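4.2 Comparing the two hand controllers

We ran both controllers on the same pair of arms and the same pair of hands, so that whatever differences we saw could be put down to the software and not to the hardware. The first, Clakilum, closes each finger until the joint current passes a set limit and then holds it there. The second, Kikovham, follows a planned path for the fingertips and corrects it as the fingers meet resistance. We had grown rather fond of Clakilum during the early work, and we should admit that we went into the comparison hoping it would do well.

Each controller was given the Pitbridge parts task, in which small parts are laid out on a white sheet and have to be picked up and brought together. We logged 1,331 grasp attempts in all, and 232 of them ended in a drop or a missed pick. Larger parts gave neither controller much trouble. Thin and small parts were another matter, and most of our patience (and a good part of August) went into them.

Figure 3. Two-arm setup for the parts task, with the left hand gripping a small metallic part.

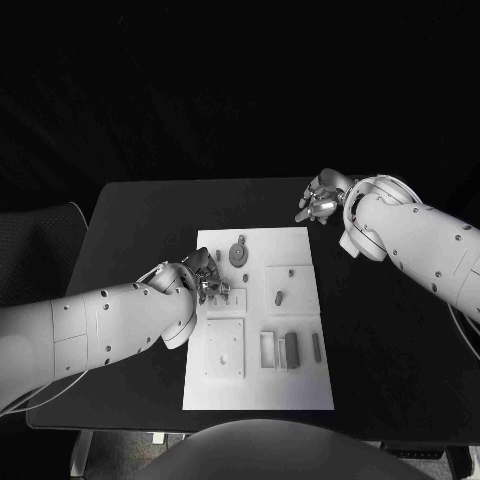 The trouble with small parts is that the fingers block the cameras at the very moment when a good view would help the most. Clakilum does not mind this, as it makes no use of the view once the fingers start to close, but it will happily squeeze a part that has tipped over. Kikovham notices the tipping more often and opens again - sometimes several times in a row, which makes for slow trials. We tried raising its force limit for the last 100 attempts and found the hands less hesitant, though a few more parts slipped sideways. The settings used for those attempts are listed with the other trial settings in Table 5.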